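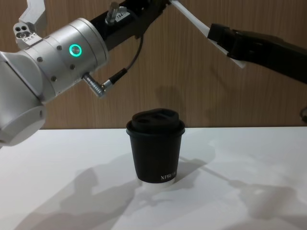

Fig. 1. The coffee cell: silver-grey arm on the left, black arm on the right, stick between them, lidded cup on the table.

Home | Handouts | Timetable | Lab booking | Help
Reading time: 5 minutes

Looking after the coffee cell
Handout 2, Ravham Workshop Notes, updated 2024-01-06

Right, so last time we got as far as powering up and homing, and a few of you asked what you're meant to do between runs. Quite a lot, is the answer, but most of it is looking and wiping, and you'll get quick at it. I'm going to go through it in the order I do it myself when I come in.

Start with the ring light on the wrist of the silver arm. In Fig. 1 it's glowing turquoise-green. On our cell that colour means the arm is powered and waiting. If yours is any other colour, stop and read the pendant before you touch anything (please don't just press reset and hope, I've done that and I lost a morning to it).

The cable

Next, the cable. Find the right-angle connector on the underside of the wrist and follow the thin dark cable up to the gripper. This is the bit I fuss over most! Every time the wrist turns, that cable gets a little tug, and over December we had two stoppages on the Brundgate cell that both came down to the plug working loose. What I do:

Hold the connector body still with one hand.
Turn the collar with the other until it's finger tight. No pliers.
Rotate the wrist slowly by hand-guiding, all the way one way and all the way back, and watch the slack.

If the cable goes straight at any point you've got too little slack, so undo it and route it again. If it flops about below the gripper you've got too much, and it'll catch on the cup lid sooner or later.

While you're up there, look at the round screws in the side of the wrist, near the light. We put a dab of paint across ours after servicing. A broken line of paint means something has moved, so write it in the Flevano log and come and find me.

The stick

The black arm and the silver arm both have hold of the white stick, one near each end. It's a nice simple test piece, because if the two arms disagree about where they are, the stick tells you straight away by bending or slipping. Load it like this: silver arm first, close the gripper, check it by giving the stick a gentle wiggle, then bring the black arm in slowly and close on the lower part. Leave the blunt tip sticking out past the fingers. I used to grip right at the end and it pinged off across the room more than once.

Run program 836 for the slow pass. Keep your hand on the stop button for the whole of the first pass, even if you ran the same thing yesterday. If the stick slips, clean the finger pads with a dry cloth and try again before you start fiddling with the force setting. It's nearly always the pads.

The cup and the table

We use a takeaway cup with its lid on, stood upright. Press the lid down all the way round before you put it on the table, as a proud rim upsets the height check. Keep the cup empty for setting up (yes, I know, but somebody always asks).

Wipe the white tabletop too. Both arms throw big soft shadows across it, and the Aguirre vision software can mistake a grubby mark for the edge of something. If the cup check fails, look at where the shadows fall and move the lamp a bit before you go recalibrating the whole lot.

Spare pads and cloths are in drawer 101. Put the lid back on the cloth tub or they go like cardboard.

For next time: do one full check on your own, fill in the log sheet and bring it along. We'll be taking the gripper off and putting it back on, so have a read of the bolt-tightening page first.

Ravham Workshop Notes | Contact the lab desk | © 2024 | Back to top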